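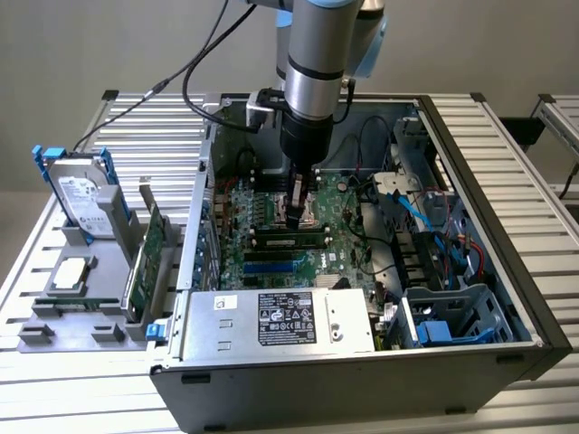 3.2 Layout of the dismantling bench

Figure 1. Desktop tower on its side on the slatted bench, with the parts tray to its left.

The work described in this section concerns the stage between the arrival of a used office computer and the point at which its parts are sorted for reuse. We were interested in how a bench and a tray could be arranged so that parts kept their place in an order and did not end up in a mixed box. The study was carried out at the Koranska repair workshop, which takes in desktop computers from schools and small offices, and it follows the earlier survey of storage habits by Czerwiński and Amarasinghe. Lena Czerwiński drew up the bench plan and Fathima Amarasinghe kept the part records.

Each tower was laid on its side with the opening facing up (Figure 1). With the case in this position the motherboard, the power supply and the drive cage can all be reached from above, and loose screws fall onto a flat surface where they can be found again. The bench top is made of aluminium slats. We had first planned to use a closed worktop covered with a rubber mat, but the mat held dust from the cases and had to be washed after most sessions. The slats were easier to brush down. Their drawback is that small screws can lodge in the grooves, and a magnetic dish was later added for this reason.

The parts tray stands to the left of the tower. It is grey plastic and was chosen over the divided cardboard boxes used before, which wore out quickly and gave no support to anything placed on edge. Three kinds of part are shown in the tray in Figure 1. A Seagate hard drive stands upright in its blue carrier, an expansion card stands vertically with its metal bracket still attached, and a CPU lies flat in a recess at the lower left. We kept these positions the same from one machine to the next. A drive left in its carrier takes up more room, but the carrier protects the sides of the drive and saves looking for a matching one when the drive goes back into a case of the same make.

The flat recess was given to the processor after some discussion. Under the Flaltier scheme, which the workshop had followed until August, processors went straight into padded envelopes with a written label. Envelopes are safe enough for storage, but during dismantling they were often put down under other things, and on two occasions one was found at the end of the day without a label. A fixed recess in view of the person at the bench removed the need to write anything until the whole tower had been dealt with.

3.3 Order of removal

The order we settled on was as follows. Drives came out first, then expansion cards, then the processor and finally the memory. The power supply was left until the end, and in many cases was not taken out at all. It is the heaviest single item we handled, and with the tower on its side it helps to keep the case steady while the board is worked on. Its label faces up in this position, so the rating can be copied down without moving it.

Memory was left late for a practical reason. The slots are close to the processor socket, and a module that is still in place marks out that part of the board and shows which slot was in use. The workshop records the slot as well as the module. Tomaszewski cases, which made up much of the intake, have coloured plastic on the parts meant to be moved by hand, and new staff learned the order on these more quickly than on plain ones. Where a case had no such markings we put a strip of tape on the latches before starting.

Cables caused more delay than any part. Data leads to the drive cage often cross over other leads on their way, and pulling one free can shift the plug of another. We therefore asked staff to unplug at the drive end, leave the lead in the case and fold it to the side. This makes the inside of the case look untidy – several staff members remarked on it – but it meant that leads were not lost and did not need to be sorted by length later on.

3.4 Limits of the arrangement

The tray suits small and medium desktop towers. It does not suit machines with four drives, where the upright places run out and a second tray has to be fetched. Melen, a second workshop that tried the layout for part of the year, solved this by keeping drives on a separate shelf, though the link between drive and case then depended on a paper tag. We also did not test the arrangement with laptops, in which most parts are flat and few will stand on edge. The part records used in the next section were closed on 22/12/2021, and machines that came in after that date are left out of the tables.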